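Kestau confectioner moves packing table into the old market hall

Boxes of sweets from the Fallik workshop in Kestau are now being filled by hand in the former market hall, after the firm gave up its rented unit on the Wasora road in July.

The move brings packing and sales under the same roof for the first time. Customers can choose their own pieces at the counter, and staff place them one at a time in a square box with a molded insert. Orders sent by mail are packed at the same table in the mornings, before the doors open.

Fallik was started by Čestmír Kadlec, who made chocolates and fruit creams in his home kitchen before taking on the Wasora road unit. He said the old place had enough room for making sweets but none for meeting the people who ate them.

"We would get a phone call asking for a box with no nuts, or only the pale ones, and then we would be guessing," Kadlec said. "Now they point."

The turquoise box replaces a folding carton the firm had used from the beginning. It comes with a separate lid and is meant to be kept. Customers who bring one back pay only for the sweets.
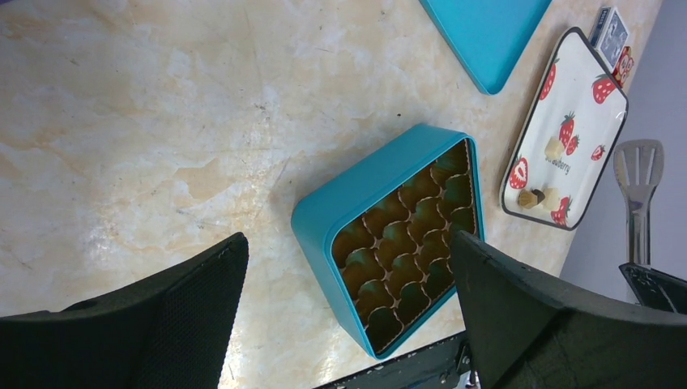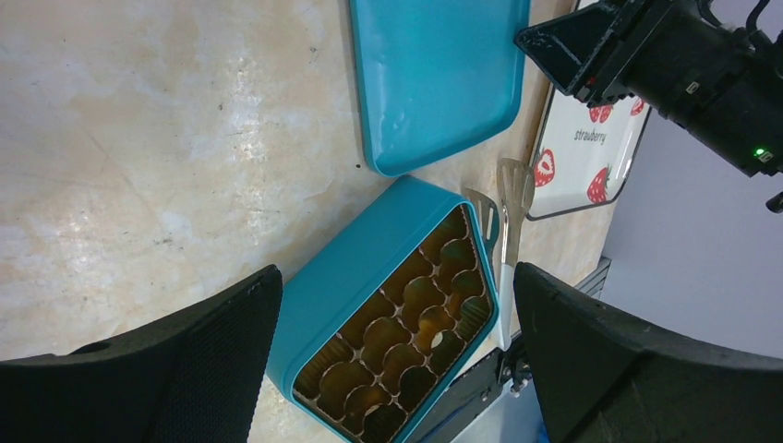

The turquoise box, with its lid set down on the table and the golden insert in place.

By Ilse Reuter
Kestau and district

Kadlec said the change of box took longer to settle than the lease. The first insert he tried was too shallow, and pieces slid from one cup to the next on the way to the post office. The one now in use has deeper cups, and ridges between them keep the rows apart.

He ordered 1521 of the boxes to begin with - more than he wanted, but the supplier would not go lower. By the end of the first month in the hall, 487 had been sold. Mail orders made up a little over half of those, most of them going to addresses outside the district.

The hall stood without a regular tenant after the Jireš bakery closed its stall there. The town has let the corner nearest the side entrance to Fallik for five years. Kadlec paid for new lighting and a sink, and the town repaired the floor.

Strawberry creams have been the most requested filling so far, he said, followed by plain caramel. A smaller box has been suggested by several customers, but he does not plan to order one until the present stock has gone down.

Fallik's counter is open from 10 a.m. to 5 p.m. and closes for an hour at noon. Mail orders placed before 9 a.m. are packed the same morning. Returned boxes should be handed in at the counter with their lids.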